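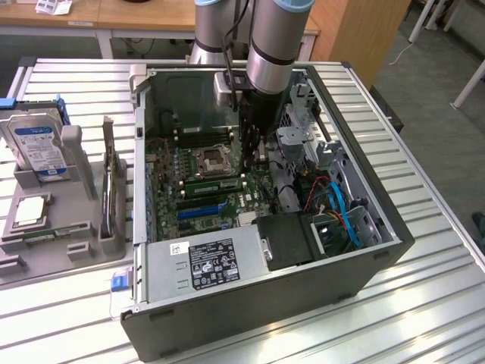

Ticket: PC assembly cell stops during visitor demonstration
Product: Zerer assembly cell, single arm
Site: Plelano demonstration room
Opened by: Zanurent field support
Priority: High until the open day, then normal
Status: Resolved, one item carried over

Problem as reported
The cell runs the desktop build sequence for visitors. On Monday, during the rehearsal for the Iwasaki visit, the arm moved over the CPU socket, started its descent and stopped with a contact fault before reaching the place height. The operator cleared the fault and restarted. Same fault, same step. The RAM step had completed without errors. The visit is scheduled for the December open day and the CPU step is the one the visitors have asked to see.

Setup
Tower on its side on the slatted aluminum table, side panel off, board facing up. Parts tray to the left of the tower. The tray holds the CPU, a hard drive in its carrier bracket and the cards for the later steps. Power supply stays in the case for the whole sequence. Mains disconnected.

Monday, 9:40
Pulled the fault history. Every stop is on the CPU step, and all of them are on the way down. No faults on approach from the tray. Force threshold is at the value set during installation. Did not change it.

Monday, 10:15
Ran the descent with nothing in the gripper, at 20 percent speed. Stopped above the open socket and compared the position with the taught point. Offset of 2 mm toward the power supply end of the case. An offset that size is enough to put the edge of the processor on the retention frame, and the controller is right to stop.

Monday, 10:50
Checked whether the offset came from the arm or from the case. Sent the arm to the reference pin on the table: no error. Sent it to the tray recess for the CPU: no error. Conclusion: the case is out of place and the arm is good.

Monday, 11:20
Found the cause. The tower had been lifted off the table for cleaning and put back against the wrong slat. The end stop was also loose, so the case could slide when someone leaned on it.

Fix
1. Moved the tower back to the marked slat and tightened the end stop.
2. Retaught the socket point by hand with the lever open and the frame raised.
3. Left the RAM and card points alone after checking them against the new case position.
4. Confirmed that the cable on the arm does not touch the drive cages at full reach.

Test
Ran the CPU step 5 times at demonstration speed with the practice processor. No faults. Ran the full sequence after that, from tray to last card - no faults.

Notes for the open day
- Do not raise the force threshold if the fault comes back. Check the case position first.
- Keep visitors on the desk side of the cell. The tray is on the other approach and gets bumped.
- Reset takes 4 minutes between groups. Plan the talk around it.
- The socket stays open between runs. Keep fingers and pens out of it.

Carried over
The end stop needs a locking screw. Part requested from Zerer. Until it arrives, check the stop by hand before the first run of the day.

Update, Thursday
Visit completed. One stop in the afternoon, at the hard drive step, caused by a drive not fully down in the tray. Drive reseated, sequence resumed from the same step. Ticket closed by Zanurent, end stop item tracked separately.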